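昨天从 Stunddale 回来，脚后跟磨破了一块，包里多了九份产品目录，其中有一份是荷兰语的，我不懂荷兰语，也不记得是谁塞给我的。趁还记得，先把这趟礼品家居展写下来。

## 去程

展馆在城外，班车从火车站北口发。主办方网页上写的是南口。于是一群拖着样品箱的人在南口站了好一阵，彼此客气地不说话，直到有个穿羽绒服的女人自言自语说了句"又是北口"，大家才一起往北走。这个"又"字让我对这个展有了初步的了解。

她叫 Siiri Harju，做餐具采购，来过很多届。路上她给我上了一课：上午看大厅，下午看角落，吃饭要在十一点半以前，咖啡一律不要喝二号馆的。我在二号馆喝了咖啡。她是对的。

## 大厅

门票 12 欧元，附送一个布袋，布袋上印着去年的日期。入口最显眼的位置照例归 Unberg，他们今年的主题是"静"，展台上放着循环的流水声，音量足以盖过销售说话。我问一只素色陶碗的批发价，对方俯身过来喊了一遍，我点点头，其实没听清。

碗倒是好碗，底足修得干净，釉面不刺眼，摞起来也稳。就是起订量 800 只，我那间小店连仓库带厕所都塞满也放不下。销售建议我"联合几家店一起订"。我认识的几家店，连联合订一次午饭都没成功过。

隔壁是 Hyvönen，做蜡烛的老牌子，展台布置得像一间很有教养的客厅。他们的 Raili Heinonen 讲了一刻钟烛芯。我原以为烛芯没什么可讲，听完觉得自己这些年烧蜡烛都烧得很粗鲁：第一次点，要让整个表面都化开再灭，否则以后中间就一直塌下去。我家里现有的蜡烛全是塌的。新出的香型叫"六月的桑拿屋"，闻起来像木头、烟，还有一点点湿毛巾。我订了两箱，回来的路上开始后悔，今早又闻了闻样品，不后悔了。

## 角落

按照 Siiri 的指示，下午去看边上的小厅。那里灯光暗一点，地毯旧一点，人也愿意说话一点。有个做手工刷子的摊主叫 Aatos Lehtinen，展示了洗蘑菇的刷子、刷键盘的刷子，以及一把用途待定的刷子。他说那把最好卖。

花艺和仿真花占了小厅靠里的一整排。我对仿真花的态度一向不坚定：嘴上看不起，店里橱窗那一束却已经插了两年，每个月还有客人问我多久换一次水。这几年做得确实比以前像了，至少叶子不再是那种游泳池绿。红玫瑰和蓝绣球仍然是大宗，前者永远有人买，后者据说适合一切风格的洗手间。

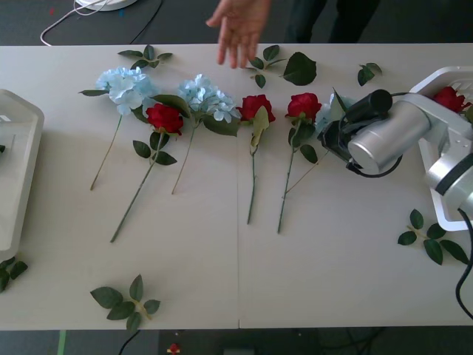 *仿真绣球与红玫瑰，桌面上蓝、红各摆三枝*

这一类花怎么挑，一位叫 Noelia Garrido 的同行给了我几条很实际的意见。看茎，别只看花头，茎要能弯，弯了要能留住。看叶子的背面，偷工减料都在背面。还有，买之前凑近闻一下，有的货一开箱整间屋子都像新浴帘。她一边说一边把人家样品的叶子一片片翻过来，摊主在旁边看着，表情像在看牙医。

我也学着翻了几片，看不出门道，但姿势对了，报价居然降了一点。

## 讲座

三点有一场论坛，题目是《情感化零售的未来》。主讲人 Elsa Oksanen 代表一家叫 Wustine 的咨询公司，口才很好，幻灯片更好。她讲"顾客买的是回家的感觉"，台下很多人在记。我也记了，回来一看，本子上写的是"回家"，下面画了一张班车时刻表。

公道话还是要说：提问环节比讲座有意思。有位开了半辈子文具店的先生站起来问，如果顾客已经在家里用手机下单了，那还怎么卖给他回家的感觉。台上停顿了一下，说这是个非常好的问题，然后时间就到了。

## 零碎

- 存衣处排队比进场还久，建议穿少一点，或者抱着大衣逛，我抱了一天。
- 三文鱼汤不错，面包随便拿，勺子要自己找。
- 小厅的摊位不是每家都能刷卡，带点现金。
- 包装纸那一片我漏掉了，听说今年流行灰绿色，去年流行的也是灰绿色。
- 想要样品，快散场时去问，摊主那会儿最不想往回搬东西。我这样得了一只缺了盖子的糖罐，很喜欢。

回程的班车从南口那一侧到站。问司机早上为什么在北口，他说早上是早上。

刷子的报价单还没到，到了再补在下面。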